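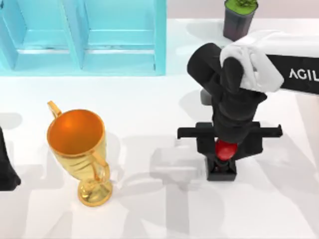 Can a two-armed robot tidy a tabletop well enough to be left alone with the job?

At present it can put away objects it has been trained on, in layouts close to the training layouts, and a person still has to be on hand for the rest.

Figure 4. Simulated tabletop task. The right arm holds a small red object in a parallel gripper; a trophy cup, a potted plant and a two-compartment shelf share the table.

5.2 What the tidying results do and do not show

The success rates in Section 5.1 look good, and we would ask the reader to be slow in accepting them as evidence about housework. The policy was trained on 3000 simulated episodes and tested on 400 more drawn from the same generator. It succeeded in 90 percent of the test episodes. A number like that tends to travel without its conditions, so we set out the conditions in this section.

The first concerns what counts as success. An episode passes if the target object is inside the correct region when the clock runs out and the gripper is open. Nothing in the check looks at how the object got there. Arango went through a set of passing episodes by eye and found objects that had been pushed in along the ledge with the back of the hand, dropped from well above it, or placed so near the front that a passing sleeve would have them on the floor. We left these in the totals because the rule was fixed before training began. A person paying for the work would not have.

The second concerns clutter. Objects such as the gold cup in Figure 4 are awkward for a gripper in ways that matter at home: the surface is shiny, the bowl is wide, and the handles curve out where a wrist wants to pass. In our scoring, an episode in which the arm knocked a bystander object still passed if the target arrived. When Diệp rescored the test set with a penalty for moving anything else, the ranking of the methods changed, and the baseline we had been pleased to beat came out level with ours. Both scorings are in the appendix. We think the second is closer to what people mean by tidying, and we suspect many published tables would shift under it.

The third concerns the plant. Foliage in the simulator is a rigid mesh. Leaves do not bend, soil does not spill, and an arm that brushes past pays nothing for it. The same holds for the translucent shelf, which is rendered with reflections but gives the policy a clean depth reading it would be unlikely to get from a real sensor pointed at a clear plastic surface. We did not model that error. Earlier work from the Vindero benchmark did not either, and its authors say so in a footnote.

5.3 Transfer to a physical table

We ran a small physical trial at the Dalstead lab in August, using the policy without further training. Mamani set out the table each time from a printed layout sheet and did not know which version of the policy would run. The results were poor enough that we do not report a success rate for the full task. Most attempts ended with a grasp that closed beside the object or tipped it over, after which the policy carried on through the remaining motions with nothing in its fingers.

Of the failures we reviewed, 9 were stopped by the operator for safety, all of them when the two arms moved into each other's space. The simulator had treated light contact between the arms as free. That was our choice, made early on to speed up training, and it was a bad one.

Retraining with a contact penalty and randomized lighting removed the arm collisions in the runs we had time for. It did little for the grasps. Prendergast has argued in project meetings that more variation in object shape would close the rest of the gap. Ñahui doubts it, and points out that the Trustis arm controller adds a delay that changes with load, which no amount of new shapes will teach. We have not run the experiment that would settle the matter.

5.4 Time and attention

Speed is rarely reported alongside success, and we can see why. On the physical table a person clears the same layout before the robot has finished its first reach. Slow work would be acceptable if it needed no watching, as with a dishwasher. Ours needed an operator with a hand near the stop button throughout, along with someone to reset the objects and someone else to decide whether a half-placed item should count. The labor in the room went up.

Lục, the scheduling layer described in Section 3, was meant to reduce this load by asking for help only when the policy was unsure. Its confidence scores stayed high through many of the empty-handed placements, so it seldom asked. We take this to be the more serious of the failures reported here, and Section 6 returns to it with a separate check on grip force.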